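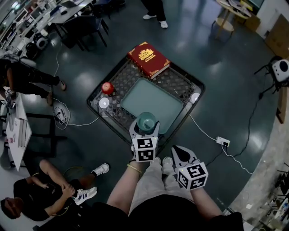

Translucent cup, black tray.

The Stonisard Count

Print | E-mail

The county jail at Stonisard had 3000 blankets on its books in December. The contract with Praltwood Laundry paid by the blanket, clean and folded, and the invoice for the month said 3000. I was the auditor. I signed in at the loading gate, gave up my phone and was issued a clipboard.

The stockroom shelves were built to hold 50 blankets each. I checked the shelf plan against the delivery slips and found that the slips were all in one handwriting, including those for the two days the gate had been closed by ice.
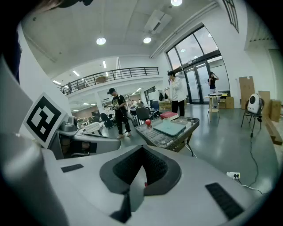
Blankets at Stonisard were tracked by a tag sewn into one corner. Chiriac, the vendor before Praltwood, had used a printed square, much like the one on the white card at the left, with a thick black border around a blocky white pattern. A reader at the dock logged each square once. Praltwood had removed the reader and billed the county for the removal.

I asked the duty sergeant where the log went now. He said it went to Gundow. I asked who at Gundow received it. He said it was a building.
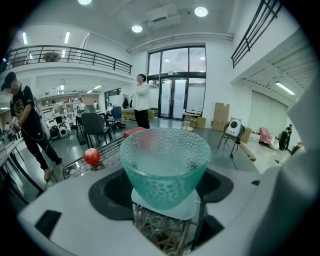

Gundow

The building was a county records annex with the heat turned off. The log was there, in a box marked 2 of 2. I looked for the other box until the lights timed out, then walked to the switch and started again from the door.
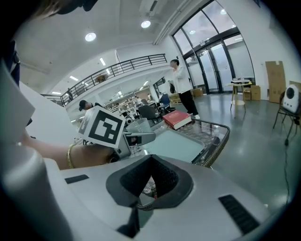
A thin gold bracelet at the wrist.

In the box was a receipt for one blanket. I entered it on line one.

Contact | Copyright | Back to top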